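Category: Storage & Shelving / Open Shelf Systems / Questions and Answers

Rostum open shelving: frequently asked questions

These answers cover the two-board Rostum unit in workrooms and stockrooms. They apply to footwear, small parts and mixed goods. For wall-hung units, refer to the Stevmont sheet.

What load can each board take?

Each board is rated for 141 pounds, evenly spread. The rating drops by half if the load sits in the middle third of the board. Heavy items go on the lower board.

Can I store shoes on the upper board?

Yes. Place pairs with both toes pointing the same way, parallel to the long edge or square to it, and keep the direction the same for the full length of the board. Mixed directions waste space and make it harder to spot a missing shoe. Slip-ons without a stiff heel can stand directly on the board. Boots should go on the lower one.

Should insoles be stored inside the shoes?

Only if they belong to that pair. Loose insoles and spare soles should lie flat, side by side, on a rigid sheet. Cardboard is suitable. Do not stack them under other goods - foam takes a set under load and does not fully recover.

How should small items be kept on the lower board?

Group them by shape first, then by size. Round tins and discs roll when knocked, so they belong toward the back. Square blocks stay where they are put and can stand in rows nearer the front. Leave a finger's width between rows.

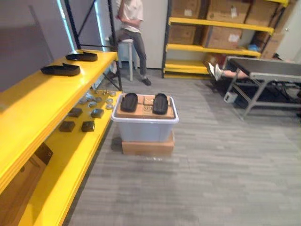 If the same small items are picked daily, move them into a shallow tray. The Drulo tray, part 918, fits the board depth with no overhang.

Can a plastic bin stand directly on carpet?

It can, but a full bin marks the pile. A flat cardboard box or a sheet of board underneath spreads the weight. Check that the base is level before filling the bin. A lidded bin can also serve as a temporary work surface for light goods during sorting. Clear the lid before moving the bin.

Can boxes go in the space under the lower board?

Yes, provided they slide out without touching the board above. Put the label on the side facing out.

How much aisle space is needed?

Allow 600 mm between facing units as a minimum, and more where bins are kept on the floor.

How do I clean the board edges?

Use a damp cloth and dry at once. Abrasive pads dull a gloss finish. Touch-up paint is sold by Matić in size 2 cans only.

Who do I contact about replacement posts?

Write to Ankica Todorova in the parts office. State the post color and the unit length. Orders for posts are closed in September for stock count.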